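Ekia > Bench documents > Suturing cell > Equipment plan and data card

# Suturing cell: equipment plan and data card

Version 4. Maintained by the bench group at Ekia, Prustuldale.

This file goes with the folder of suturing recordings and the spreadsheet `cell_costs`. It is meant for people who have to put a figure in a budget line before they have run a cell of their own. It covers what we bought, what we would buy first if starting again, and what wears out. The recordings are included so that you can see what kind of work the money goes on.

## What is in the folder

- `recordings/` – 2609 clips of single stitches on tissue pads, from a fixed camera and from small cameras near the instruments
- `cell_costs` – purchase, spares and consumables on separate tabs
- `wear_log` – one row per instrument change
- `quotes/` – supplier quotes with the prices removed, kept for the part lists

Clips are trimmed from the needle being picked up to the thread being cut. Failed attempts are kept and marked `F` in the index. Please don't drop them when you work out consumables, as they use thread and pad like any other attempt.

## What the cell consists of

1. Two arms with their bases and controller, bought as a single order. Splitting the order saved nothing and left us with two delivery dates.
2. Instruments. Budget for 2 in use and 2 on the shelf. We started with one spare and lost most of a week in March waiting for another.
3. Cameras, mounts and a light. The light was an afterthought in the first plan and had to come out of the consumables line. Give it a line of its own.
4. Tissue pads, curved needles and suture thread.
5. A recording computer and storage. Multiple cameras fill a disk far sooner than one does, so size it for all of them.
6. Table, clamps, trays, sharps bin.

The arms are the biggest single cost and the easiest to plan, as the quote hardly moved between asking and ordering. Items 2 and 4 are where our first plan went wrong. It treated both as one-off purchases.

## The work at hand
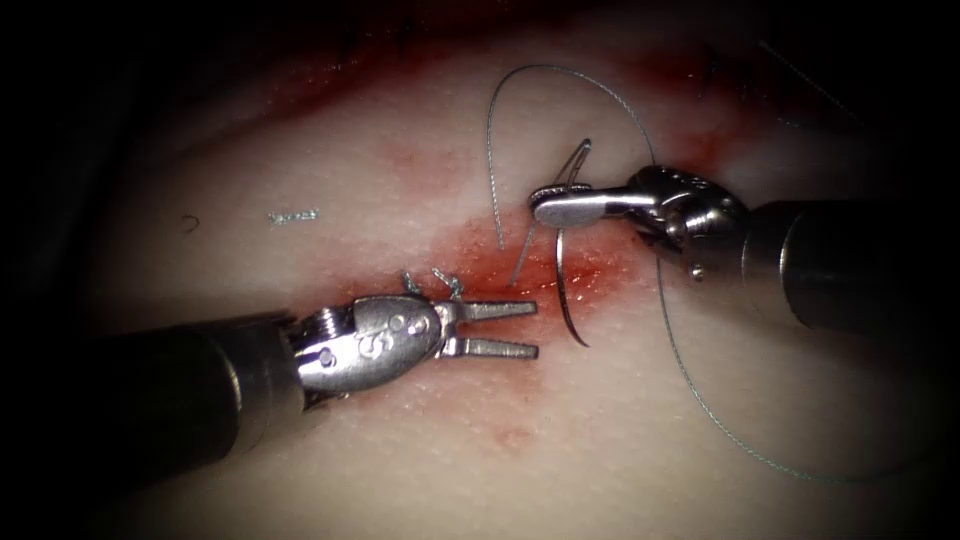

Two instruments at the stitch, then the wrist and open jaws close up, with thread round the base of one jaw.
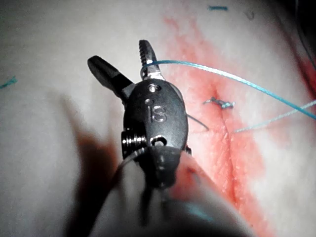 ## Instruments and wear

An instrument is charged to the cell by use. In the spreadsheet each one has a price, a planned number of sessions and a cost per session. Change the planned number first if your work differs from ours. Needle driving is harder on the jaws than pulling thread through.

Things we check before each session:

- jaws close fully and evenly
- wrist moves through its range without catching
- no thread caught in the joints
- shaft wiped down, including the part you can't see from the front

Cleaning takes staff time and should be costed. We put it under labour. Version 2 of this plan left it out entirely.

We asked Siltell and Ortner for quotes on the same list of spares. Siltell quoted per piece and Ortner per set. For a cell running one shift the per-piece quote suited us better, but that depends on how many you get through, so ask for both.

## Consumables

Pads are reused until there is no clean stretch left to stitch along. Old stitches, cut ends and staining all use up space, and a crowded pad makes the recordings harder to label. Set a rule for when a pad is finished and write it down, or each operator will have their own and the budget won't add up.

We order pads in boxes of 80. Storage matters more than we expected – check the shelf space before going for the larger delivery.

Thread is cheap by length and dear by the packet. Needles come attached, so a bent needle usually means a new packet. The spreadsheet counts packets for this reason.

The stain fluid is a small cost. Buy a washable mat at the same time.

## Suggested order of spending

- First: arms, controller, one fixed camera, light, table
- Second: working instruments and spares, in one order
- Third: close-up cameras and their mounts
- Then: a quarter's pads and thread, and no more until you know your rate of use

Keep something back for mounts. Ours were remade twice to clear the wrists.

## Known gaps

- Prices are ours, before tax, and will date.
- No costs for building work or ventilation.
- The wear log starts late. Earlier instrument changes were not written down.
- The fixed and close-up cameras show thread colour differently. Don't sort clips by thread colour.
- Labour is given in hours only.

## Use

Free to use for planning and teaching within your own organisation. If you change the cost sheet and pass it on, rename it and say what you changed.

## Comments

**benchside_k**
Does the labour tab include set-up at the start of the day? Ours comes out much higher than yours.

**Ekia bench group**
No, only cleaning and instrument changes. Set-up will go in the next version.

**tolley4**
The split between jaws used for driving and jaws used for pulling was useful. We had been swapping them as a pair and throwing away decent instruments.

**marrowfield**
The packets column on the consumables tab adds up one row short. Otherwise fine, thanks.

## Related documents

- Camera mounts: drawings and part list
- Labelling guide for single stitches
- Pad storage and disposal
- Planning a second cell: notes so far
- Spares list for quotes (blank)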